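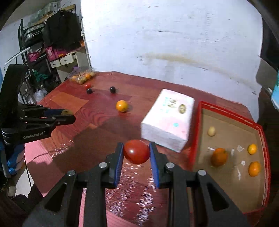 From: Phyllis Ackroyd
To: hall-bookings list
Subject: Re: Hall hire terms and the January dates

Adom Alhassan wrote:

> Can someone post the current hire terms for Cordeiro Hall? I have two
> families asking about receptions in January and the sheet I was given
> still has the old deposit on it. One of them also wants to bring in
> their own caterer. Is that allowed now?

Adom, the old sheet is out of date. Please throw it away. These are the terms we are using for all new bookings.

1. Rate. The main room is $700 for a day or an evening. That covers tables, chairs, the small stage and the kitchen. The garden room goes with it if no one else has asked for it.

2. Deposit. $25 holds the date for 10 days. After that we need half the rate or the date goes back on the calendar. Delali Acheampong keeps the calendar, so send deposits to her and not to me.

3. Caterers. Outside caterers are fine. They must send a copy of their insurance before the event and they have to take their own trash with them. Gurkasa has worked in our kitchen before and knows where things are. Families can also cook for themselves.

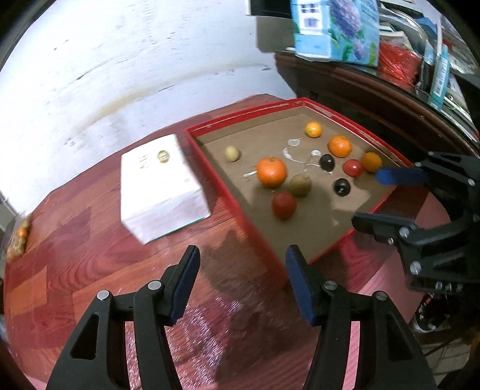
4. Music. Live bands and DJs are both allowed. Sound off at 10. The neighbors on the Brurnus side have been patient with us and I would like to keep it that way.

5. Setup. The renter gets the keys two hours before the start time. If they need the night before for decorating, ask Delali. If the room is free she will usually say yes, but don't promise it.

6. Cancellations. The $25 is not returned. The rest is, up to the week of the event.

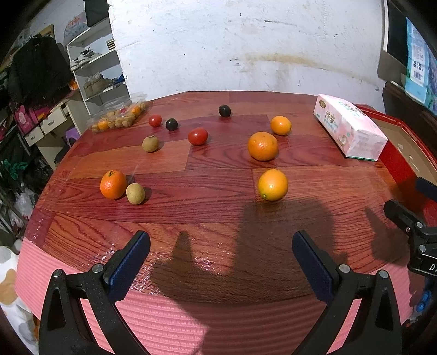
Terms last changed: 2019-09-28

On your second question about January, the first Saturday is taken by Aba Mensah's graduation party and the one after it is on hold for a christening. The others were open when I last looked. Sundays are wide open, and a Sunday afternoon works well for a funeral lunch or a baby shower.

Benedicta Odoi asked off list if we could lower the rate for memorial receptions. I am in favor but we have not settled on a number. Until we do, quote the full rate and tell the family we may be able to come down.

One more thing. The Sostico speakers are not part of the hire. Two renters have been told they were. Anyone who wants them should write to Benedicta directly.

Please send me the names of your two families when you have them.

Phyllis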